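Bench tips from the Tuesday robot club

Stuck these up because the same questions keep coming round. Bedroom-tidy task mostly, but works for kitchen and workshop ones too. Add your own at the bottom, sign them please.

Before you start

Charge the laptop. Fully. The sim eats battery and there are only 4 sockets that work on the window side.

Pull the latest room files before you touch anything. Then make your own copy and put your name in the folder title. Two of us lost an evening to overwriting each other in January, not doing that again.

Write down what you're trying to do in one line. "Pick up cushion, put at head of bed" is fine. "Improve tidying" isn't, you'll be there till nine.

Setting up the bedroom

Pedestal goes in first, then bed, then small things. If you drop the soft toy in before the bed it ends up on the floor or half inside the mattress.

Keep the pedestal close to the bed but check the arm swings clear of it. Telmo had his 5 cm too near and the elbow clipped the cover on every run.

Patterned covers are a pain for the vision bit. Swirly ones worst. Get it working on the plain sheet, then swap the damask back in, becuase the Zorura heat uses patterned and you can't pick.

Same with tartan cushions. The edge finder sees every stripe as an edge. Turn the threshold up a notch at a time and save each one.

Coming down on to soft things

Slow. Slower than that. Full speed to a hand's width above the cover, then drop to the lowest setting.

Stop just above the cloth and look before you go any further. Is the tip where you wanted it, or has it drifted towards the neighbour? With the toy one side and the cushion the other you've got a gap to come down in, so use it, and do the sideways move last.

Watch the shadow under the gripper. When tip and shadow nearly meet you're close. Quicker than reading the numbers once you get the eye for it.

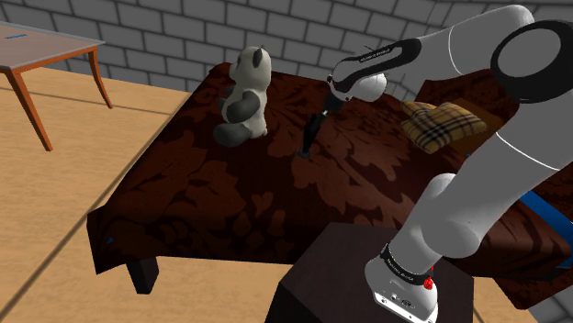 Grabbing the cushion

Go for a corner, not the fat middle. Middle just squashes and slides out.

Open wide, come in at a slant, close, count to two, lift. The count matters, cloth settles late in the sim.

If it slips, don't keep squeezing harder. Back off and try a bit further in.

Soft toys: round the body. Ears and legs fold up on you and the whole thing spins.

When it all goes wrong

Arm shaking = your target is out of reach. Move the target, or move the pedestal and redo the file.

Cushion flies off across the room = it was started overlapping something. Raise it a touch and let it drop.

Everything frozen: save log, restart, make tea. Don't click reset 11 times, it queues them all up.

Saving your runs

Name them date, object, initials. Maximiliano has a folder with 117 files called "test", do not be Maximiliano.

Keep the bad runs as well, the Avel judges ask for a couple and it's hard to fake one on the day.

Laptops back in the cuboard, leads coiled loosely, lids shut. Last one out does the lights.

Added by T. Paredes: for kitchen room, same tips but mind the cupboard doors, they open towards the arm.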